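Kuten Chapel Movement

Last updated: Friday, September 7, 2018

The Kuten Chapel Movement was a loose group of Protestant congregations centered on the river town of Saltorthorpe. Its members met in rented halls, kept no paid clergy, and shared a hymnal and a common fund. Popular accounts call it a revival. The surviving records support a more modest reading.

Origins

According to the movement's own pamphlets, it began one April evening when 1,000 people gathered in a field at Kuten to hear a lay preacher. The figure should be treated with care. It first appears in a fund-raising leaflet printed long after the meeting, and the field, which can still be walked, would have held such a crowd only if the hedges had been cleared. The parish book at Saltorthorpe, kept by a clerk with no liking for the group, mentions "a company of 100 or less." Neither source was neutral, and later writers have mostly picked the number that suited them.

The claim that the founders broke with the parish over doctrine is also weak. Letters between the two sides deal almost entirely with pew rents and the use of the burial ground. Doctrinal complaints enter the file only after the split, and they read as if they were gathered to justify it.

Worship and practice

Sunday worship consisted of 2 long readings, unaccompanied singing, and a period in which any adult member could speak. Guidebooks often describe the silence between speakers as the heart of the service. Minutes from the Frade chapel suggest that it was a source of constant irritation, and at one point members voted to limit it.

Communion was taken quarterly. The story that bread was baked overnight by the youngest member of each household rests on a single memoir and has not been found elsewhere. 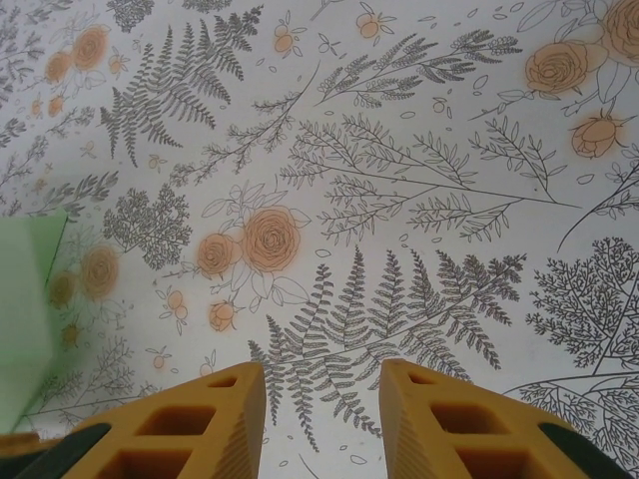
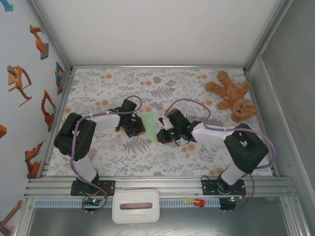
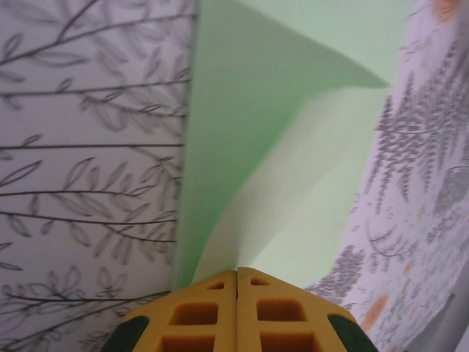
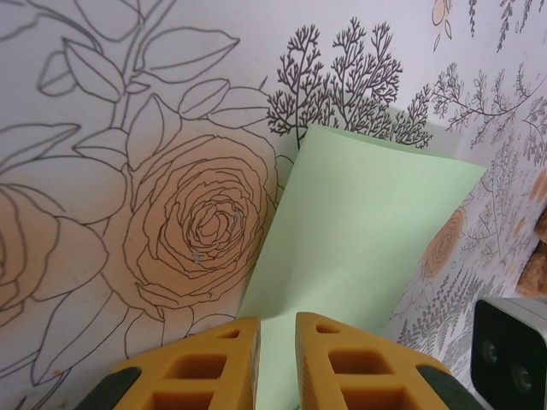

Spread and decline

The movement claimed 20 chapels at its height. A list in the Frade minutes gives the names, but several are private houses and one, Lireron, seems to be entered twice under different spellings. Whether every place on the list held regular worship is doubtful.

Decline is usually blamed on a quarrel over the common fund. The account books do show a quarrel, but attendance had been falling at Saltorthorpe well before it. The Lireron chapel joined a larger denomination and kept its building. Frade closed, and its benches were sold to a school.

Legacy

The shared hymnal is often credited with shaping church music across the region. Few of its tunes were original, and most appear in older collections under other titles. An annual open-air service is still held at Kuten, on a site chosen for its parking. The marker there repeats the larger attendance figure without giving a source.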